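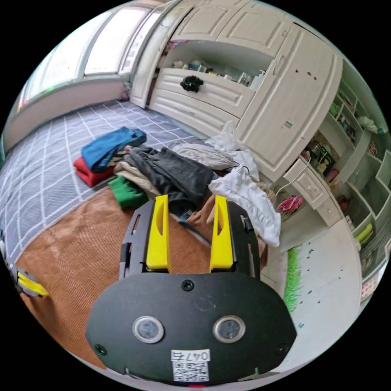
How I finally got my T-shirts folded and my drawers to close

I've been meaning to write this one up for ages, and then Lavanya D'Souza left a comment under my sock post asking how I do shirts, so okay, here we go! Fair warning, I have opinions about T-shirts.

For years I folded the way my mom did, in half, in half again, sleeves tucked wherever they landed, then stacked flat in the drawer. It looks great for one morning. Then you want the gray one from the bottom, you yank, and the whole stack comes up with it. What I do now is fold each shirt into a little packet that stands on its edge, so you see every one of them when you open the drawer.

What you need

A flat surface (bed, table, the top of the dryer, I've done it on the floor in front of the TV), your clean shirts, and the inside height of your drawer. Go measure it now, I'll wait. Mine are old Leteck dressers and pretty shallow, so my packets have to be short. If you've got deep drawers you can skip one fold later on.

Before you fold anything

Dump the whole pile out and sort it by type first. Tees in one heap, long sleeves in another, tanks in another. Don't fold as you pull things out of the basket. I did that forever and ended up with three different sizes of packet all mixed together, and then nothing lined up.

Also, let things cool off if they just came out of the dryer. Warm cotton folds nicely but it seems to hold any crease you put in it by accident.

The fold

Lay the shirt face down with the collar away from you. Run your palms from the middle out to the side seams. You're only pushing the air and the big wrinkles out, so don't fuss.

Bring the right side in so the edge lands on the center of the back. The sleeve will stick out past the middle. Fold it back on itself so it lies along the edge you just made. Now the left side, same thing. You should have a long skinny rectangle, a bit wider at the collar.

Take the hem and bring it up toward the collar, but stop about two fingers short. This matters more than anything else on this page! If you go all the way to the collar, the neckband makes the top too fat and the packet falls over.

Now fold in thirds from the bottom, or in half if your drawer is deep. Stand it up. If it flops, it's too loose, so open the last fold and press it down harder with the side of your hand. 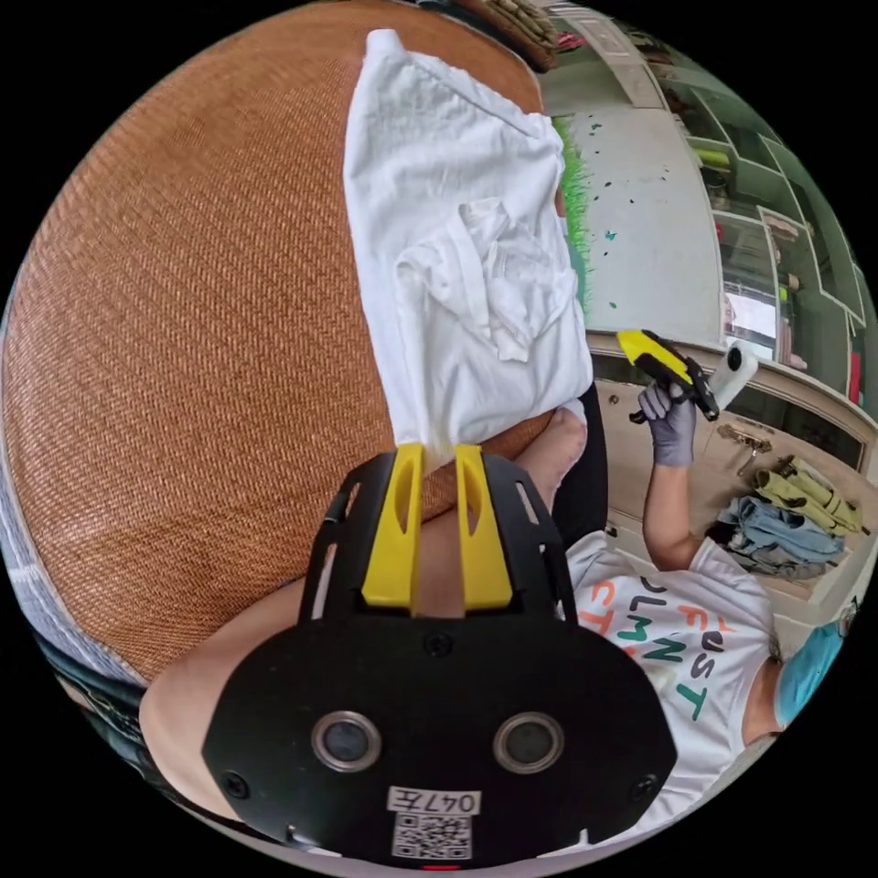
Kullcombe, August 2020

Adding a bit here after a month of emails. Thank you all, I had no idea this many people cared about undershirts.

Dae-han Kang asked about slippery workout shirts. Yeah, those are a pain. Put them face down on a towel so they don't slide, and do one extra fold at the end so the packet is thick enough to stand. I keep mine in a shoebox inside the drawer, which works way better than any divider I've bought. (I got the Kushnir spring-loaded ones in July and they pop loose every time I shut the drawer hard. Maybe I'm too rough with my drawers.)

Oksana Ivanyshyn wanted to know about V-necks. Same steps, except I stop a little shorter with the hem so the point of the V gets covered on the last fold.

And a few people asked about kids' clothes. For anything smaller than a size 6 I skip the thirds. Sides in, sleeves back, fold in half, fold in half again, done. They're so small that they hold each other up once the row is full.

Filling the drawer

Start at the front and work back, folded edge up. Leave enough room to slide your flat hand in at the end of the row. If you pack it tighter than that you'll be tugging again, and if it's looser, the row slumps every time you take one out. A bookend fixes the slump on laundry day minus one, when you're down to the last few.

I go light to dark, front to back. My husband goes by how much he likes the shirt. Either one is fine.

Hoodies next, once I work out what to do with the hoods.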